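Sterum Matt Limewash Paint – Risum Grey

We love this one! Risum is a soft, brownish grey with hardly any shine, and it suits old plaster, chimney breasts and those awkward hallway walls that never look right in plain white. It goes on with a wide brush and dries to a gentle, cloudy finish. 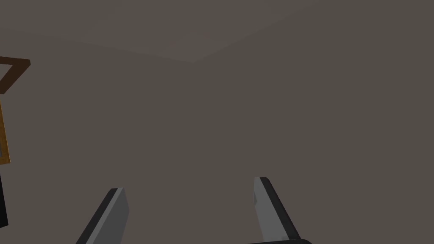
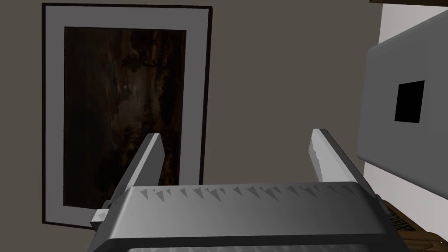
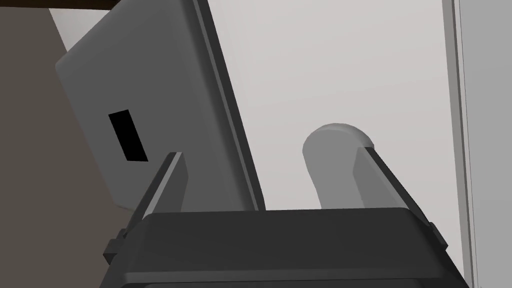
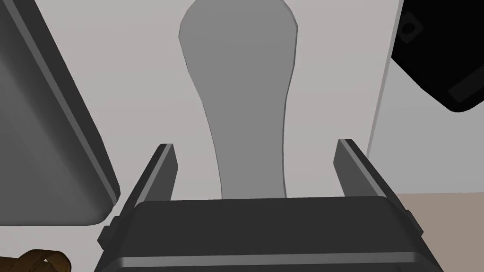
Greys, computer-rendered.

One tin covers 11 square metres in two coats. Leave it overnight between coats – it looks patchy and far too dark at first, then settles down beautifully by morning. Thin the first coat with a splash of water if your wall is very thirsty (ours drank it!).

Stir well, right down to the bottom of the tin. On gloss or vinyl paint you'll need Vallis primer first, and a quick rub with 400 grit paper helps it grip. Brushes wash out in warm water. Keep tins above freezing and use within 30 days of opening.

Also in this range: Ondrejka White, a warm chalky white that is lovely on ceilings.

Page last updated: November

Contact us | © Sterum | Back to top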